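Talum Coupe Plate
Tableware for Hospitality and Institutional Dining
Item no. 3378
Sold by the case of 24

Overview

The Talum coupe plate is a rimless round plate intended for restaurants, hotels, residential dining halls and staff canteens. The surface rises in a single shallow curve from the center to the edge, which leaves the full width of the plate available for food and gives sauces a natural limit. The plate is made of vitrified porcelain, fired at high temperature, and glazed on all surfaces except the foot ring.

The shape was drawn by Sayaka Furukawa for the Raltstead pottery and has remained in the catalog without alteration. Replacement pieces ordered today will therefore stack with plates from earlier deliveries. Minor differences in glaze tone may occur between firings and are not regarded as a defect.

Body and Glaze

Vitrified porcelain absorbs very little water. This property matters in commercial service, where plates pass through the dishwasher several times a day and a porous body would in time hold moisture, stain and weaken. The edge of the Talum plate is thickened slightly on the underside, where most chips begin, so that the upper edge keeps a fine appearance.

The glaze is free of added lead and cadmium. It resists marking from ordinary stainless steel cutlery. Gray lines that appear after long use are usually deposits of metal left on the surface and can be removed with a mild cream cleanser and a soft cloth. Steel wool and scouring powders should not be used.

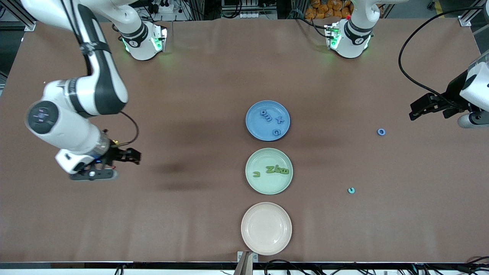

The foot ring is ground and polished after firing. It will not scratch a finished tabletop under normal use, and it allows the plates to be stacked without liners. Stacks should not exceed 24 plates. Where plates are stored in heated cabinets or spring-loaded dispensers, the customer should confirm the diameter of the dispenser before ordering, as the coupe shape is wider at shoulder height than a rimmed plate of the same nominal size.

Use and Care

The plate is suitable for commercial dishwashers, microwave ovens and warming cabinets. It may be placed in a conventional oven for finishing or holding food, provided that it is not moved directly from cold storage to a hot oven. It is not intended for use on a burner or under an open broiler.

Plates should be scraped and rinsed before washing and placed in racks so that they do not touch. Detergent should be dosed according to the manufacturer's instructions. Excessive alkalinity will dull any glaze over time.

Matching Items

Hyun: a shallow bowl with the same foot ring and edge profile, suited to pasta, grains and soups.
Boltatow: an oval serving platter, supplied individually.

Both items are available in the same glaze as the Talum plate and may be combined with it in a single order.

Ordering and Delivery

Plates are supplied in full cases only. Each case is divided internally by molded pulp trays, which may be recycled with cardboard. Customers opening a new dining room are advised to order a reserve beyond the number of seats, to allow for plates in washing and for breakage in the first months of service.

A sample plate may be requested before an order is placed. Samples are charged at the unit price, and the charge is credited against the first case.

Warranty

The Talum plate carries a warranty of 5 years against chipping of the edge in normal commercial service. Claims should be sent to the Raltstead customer office with the item number and a copy of the invoice. Chipped plates should be withdrawn from service at once and kept until the claim has been settled. The warranty does not cover crazing or breakage caused by sudden changes in temperature, or damage in transit that was not reported on delivery.

Page last revised 29/10/2024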